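Wikby Help > Home > Storage > Ask > Log in
Search this site...
Filed under: Shelving and racking

Second-hand shelving leans to one side

I bought a used metal shelving unit in February and put it up in our stockroom, which has a carpet floor. It's 100 cm wide with 4 shelves. It leans to the left and gets worse when I load the top.

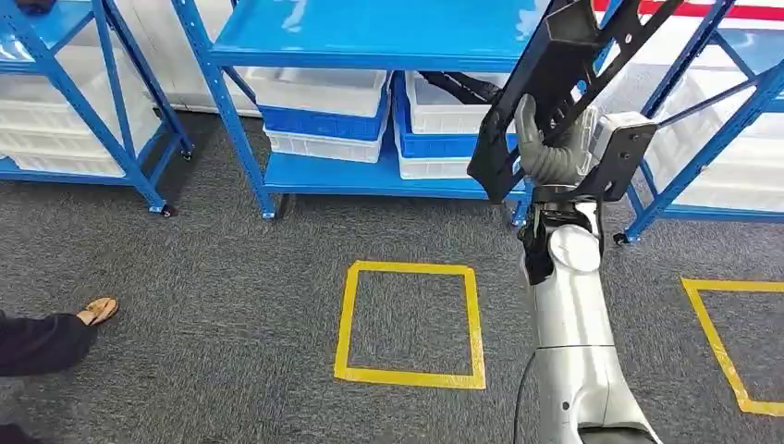 Does the carpet need to come up first?
Leave it down if it's thin and glued. Put a flat board under each pair of feet and check the level again.

Rhonda Dhillon
Empty it before you do anything else. Slacken every bolt a turn, push the uprights square and measure corner to corner both ways across the back. 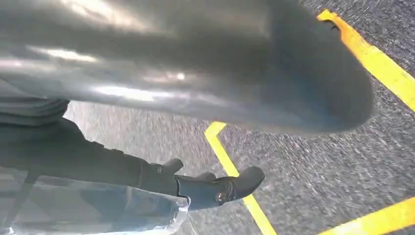 The two diagonals should match. Mine were 19 mm out the first time. Tighten from the bottom up, then put your heaviest boxes on the lowest shelf.

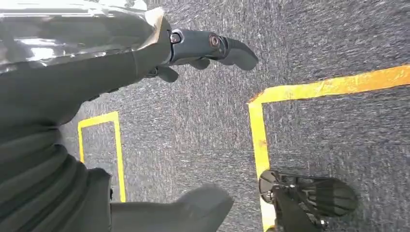 If it still leans, fit a cross brace to the back. Fix the top to the wall as well, whatever it weighs.

plulto105
had the same, bought a new one in the end
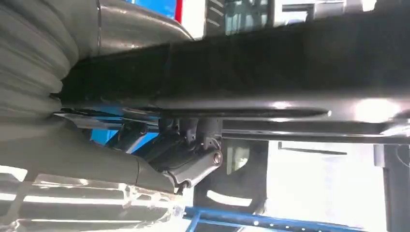 Page last changed: February, 4.19 pm

Desjardins
Check the feet too. One of mine had lost its plastic cap and that was the whole problem.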